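4.2 What happened when we changed the bill

I should say up front that I went into this part of the study expecting the bill inserts to do very little. I've thrown away plenty of them myself. But the water utility in Wimell was already redesigning its monthly bill, and they let us swap in our own page for 505 of the 1,439 households on the meter route, so it would have been silly to say no.

The page was plain. It showed how much water the home had used that month, how much it had used in the same month a year earlier, and how that compared with homes of the same size nearby. There were no smiling faucets and no slogans. The other 934 households got the old bill, with the total due at the top and a conservation tip in small print on the back.

We read the meters for 9 billing periods, starting in September. Homes that got the new page used 8 percent less water than the comparison group over the whole stretch, and most of that gap opened up early and then stayed put. I had figured it would fade by the spring. It didn't, though I wouldn't want to bet on a second year without seeing the numbers.
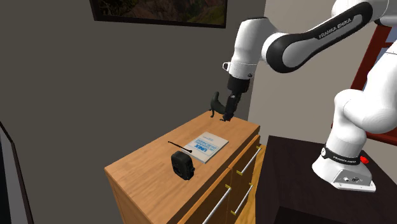 Figure 3. Simulated Franka Emika arm above a light wooden cabinet.

Electricity was a different story. The local power company, Cellix, ran the same kind of page on its own bills, and we couldn't find any change worth reporting. My best guess is that people in Wimell can picture what a shorter shower looks like, but they have a hard time picturing a kilowatt-hour (so do I, most days). A lot of the homes also heat with electricity, and you can't nag a family out of a cold snap.

The Amini neighborhood deserves its own mention. Many homes there are rented and the landlord pays for water, so the bill goes to somebody who never turns on the tap. We mailed a copy of the page to the tenants as well, and usage still barely moved. I think that's fair enough - if you don't pay for it and you can't fix the running toilet yourself, a chart won't help you much.

One more wrinkle before I get to costs. The utility fixed a long run of leaky pipe near Cellum Road partway through the study. Those repairs were on the street side of the meters, so they don't count toward the household readings, but the crews did shut off service to several blocks on a Saturday. We left that billing period in. Taking it out changes the water result so little that the rounded figure stays the same.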